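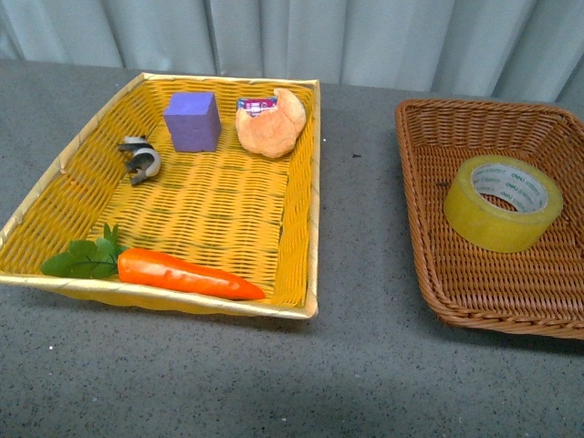
I went to the Rees open day in June to watch a machine tidy up, and I came home with a page of notes about my own kitchen drawers. The idea of the demonstration was sorting: things in one container, things that belonged in another, and a robot named Pevix to know the difference. I have lived with people who couldn't manage this. What caught my eye first was the setup on the table, a shallow yellow woven tray with a toy carrot, a toy bread roll, a purple foam cube and a couple of small odds and ends, and then a deeper brown basket with nothing in it but a roll of clear packing tape. I own that yellow tray in spirit. It's on top of my refrigerator and it has held a birthday candle and a bicycle valve since we moved in.

Hina Afridi, who ran the session, was patient with questions, including the man who wanted to know if it did gutters. I scribbled down whatever sounded useful at home.

## Tips I stole from a robot

**Use a shallow tray for mixed stuff.** If you must have a catch-all, make it one you can see the bottom of. Deep baskets are where batteries go to retire. Mine went from a four-inch box to an old serving tray, and I found my spare key on the first evening.

**Leave a gap between containers.** Hina's rule for the table, and it works on a counter too. Push two baskets together and within a week they're one basket with a wall in it.

**Give the tape its own home.** Packing tape laid flat in a basket by itself looks like a waste of a basket until you need to wrap a parcel. Fold the end under a half inch before you put it away. I've known this tip for 12 years and have followed it twice.

**Pick the awkward thing up first.** Leafy carrot tops, whisks, anything with cords. Get those out and the rest of the tray is easy. I do the silverware basket this way now, starting with the potato masher.

**Put down a plain surface to sort on.** A bare table or an old sheet. Patterned tablecloths eat screws and earrings. Speckled counters aren't much better for screws, as I can report from under mine.

**One thing, one move.** Pevix doesn't carry a mug to the sink, notice the mail and wander off with both. It is very dull to watch and I recommend it highly.

## What I didn't bring home

The robot. Sadia Tarar, at the next table, had a leaflet for a smaller model called the Zuvel, priced at $2383, with a $2000 version if you can live without the stand. I can live without both. For that money I'd want it to find the lid to the blue casserole.

I did buy a Sostach drawer divider from the stall by the door. It's a decent divider. It was half an inch too wide for the drawer, so I sanded the ends down with medium paper and now it fits snugly, provided you don't close the drawer too fast.

Next month: getting candle wax out of a tray.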